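Stop ranking grippers by success rate

Most gripper comparisons I am asked to review end in a table. Each row is a hand, each column is an object, and each cell holds a percentage. The highest row wins, and a purchase order follows. I think this is a poor way to choose a gripper, and I think simulation has made it worse by making the table so cheap to fill.

My evidence comes from an outdoor manipulation comparison we ran in simulation at Gunoddale through the autumn and into December. Two end effectors were under test. The Viltis is a parallel gripper with two fingers. The Sawatzky is a three-finger hand with the fingers arranged round a central hub. Both were driven by the same controller, Vodeck, with the same planner settings and the same grass environment. Sheldon Dhillon wrote the test harness and Océane Beaudoin maintained the collision models. I wrote the protocol, so the faults in it described below are mine.

The run produced 257 trials that we considered valid. A further 26 were thrown out before scoring. I will argue that the 26 told us more than the 257.

Start with what a success rate measures. It measures a chain: pose estimate, approach, closure, contact model, lift, and the threshold at which the scoring script decides that an object has been lifted. The gripper is one link. When the figure moves, any link may have moved it. A reader who sees one hand score higher than another will assume that the hand made the difference, and the table gives no reason to assume otherwise.

In our case the approach was the weakest link. The wrist camera sits close to the ground and the arm moves quickly during the final sweep, with motion blur switched on in the renderer. What the pose estimator has to work with at that stage is poor.
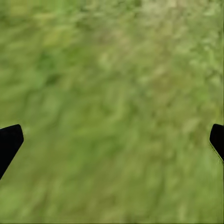

Wrist view during a sweep, blur enabled, fingers open and no target between them.

Blur can be switched off, and a good many published comparisons do so. I would keep it on. A camera on a moving arm has a finite exposure, and a pose estimator tuned on sharp frames will be trusted further than it deserves. Renato Panganiban put the opposite case during our review. His view was that blur is a camera variable and has no place in a gripper comparison, and that leaving it on mixed two experiments into one. He is right that it mixes them. My answer is that the hands are mounted on arms with cameras, and the mixing is present in every installation we will ever ship. If a wide-opening hand tolerates a poor pose estimate and a narrow one does not, that tolerance is a property of the hand, and a test with perfect vision hides it.

The proper remedy is to run both conditions and report both. We ran one. With blur off, the order of the two hands might well have changed, and I have no figure to offer either way.

The second fault concerns geometry. We defined grasp quality for the parallel gripper in the usual manner, as a function of the contact points on two opposing pads. For the three-finger hand we extended the same function to three contacts. It looked tidy and it passed review. The trouble is that a hand with a hub has a fourth surface, the palm, and our function had no term for it.

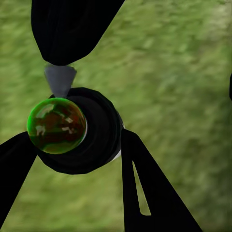
A sphere that rests against the hub can be held by very little finger force, or can sit there briefly with the fingers well open and none. The scoring script treated every such contact as a collision, subtracted a penalty, and in several trials ended the attempt. From the point of view of the metric the hand had made an error. From the point of view of anyone who has picked up a ball, using the palm is the sensible thing to do.

Shirley Nguyen found this when she went through the discarded trials by hand. They had been rejected on the grounds of excessive penetration between object and hub, which the harness reads as an unstable contact solver. Some were exactly that. In others the penetration was small and steady, and the object stayed with the hand when the arm lifted. We had removed good grasps from one hand's record using a rule written with the other hand in mind. The parallel gripper has no hub in reach of the object and could never trigger the rule.

I do not take from this that the three-finger hand is better. Once the rule was relaxed, a different set of doubtful contacts came in, including some in which the sphere was held by solver friction that no real surface would supply. Correcting a metric in one direction after seeing the result is its own kind of error. The comparison should have been designed with a neutral definition of a hold, such as displacement of the object relative to the wrist over a fixed interval, and with no opinion about which surface did the holding.

The third fault is the environment. Outdoor scenes are attractive to us at present because customers in grounds maintenance and horticulture ask about them. Our lawn has a fence along the far side, a few trees and a shrub. It gives the planner some depth and it gives the demonstration video something to look at. What it does not give is difficulty of the right sort.
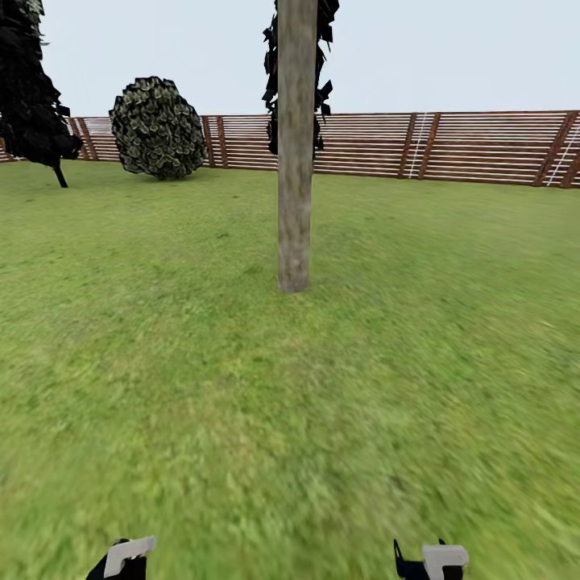

The grass is a texture over a flat plane. The fingers do not press into it, it does not lift an object off the soil, and it does not catch on a fingertip as the hand closes. These three effects dominate when you try to pick a small object off a real lawn. Fingertip shape, which ought to be the main point of difference between two hands working at ground level, has almost no influence on a flat rigid plane. A blunt finger and a thin one do equally well there. We had built a garden and tested on a tabletop.

Ginette Gosselin, who deals with our customers and has less patience than I do for arguments about contact models, asked a plain question at this point: which gripper should she recommend? I told her the data could not say. She replied that a recommendation would be made in any case, by somebody, on the strength of whichever figure was nearest to hand. I have thought about that reply a good deal, and it is the strongest objection to my position. A flawed table at least exposes its numbers. Engineering judgement without a table exposes nothing, and it favours whoever has been in the building longest.

I accept the objection and still think the table should go, at least as the headline result. What I would put in its place is a failure record. For each hand, list the ways in which grasps fail, the conditions under which each failure appears, and whether the cause lies in the hand, the controller, the sensing or the simulator. Frequency can be given for each entry, within its own category and never summed across categories. The reader then has something to hold against their own application. A grower lifting fruit from a bench can ignore everything to do with ground contact. A contractor collecting balls from turf can see at once that the simulated evidence on ground contact is worthless, and ask for a physical trial.

We tried this afterwards on 187 of the valid trials, the portion for which full contact logs had been kept. It was slow work. Sorting a failure takes a person with the log open, and two people do not always agree. Sheldon and Océane disagreed most often over approach failures, where a late pose correction from Vodeck could be read as a sensing fault or a control fault with equal reason. We settled on recording both labels where they differed. I would recommend that practice to others, since a disputed label is itself a sign that the interface between two components is badly specified.

The cost is real. Filling the original table took one overnight run. The failure record took a large share of a month and needs to be done again whenever the controller changes in a material way. Smaller groups will say they cannot afford it, and for a full trial set they may be correct. A sample of 10 failures per hand, read closely, is affordable to anyone who can afford the arm. In our own set, the palm contact fault would have shown up in a sample of that size, had we drawn it from the rejected trials as well as the accepted ones.

Rejected trials deserve particular care. Every harness has a filter that removes invalid runs before scoring, and in most reports I read the filter gets one sentence or none. It is a measuring instrument like any other part of the rig. It should be described in full, its rejections should be counted separately for each hand, and a marked imbalance between hands should stop the comparison until it has been explained. Ours was lopsided from the first night, and the count was sitting in a log file that none of us had opened.

Our next comparison will use the same two hands and the same controller. The ground model is being replaced with a compliant one, blur will be run as a condition in its own right, and the hold test will ignore contact surfaces altogether. The report will have a table in it, in the appendix, behind the failure record.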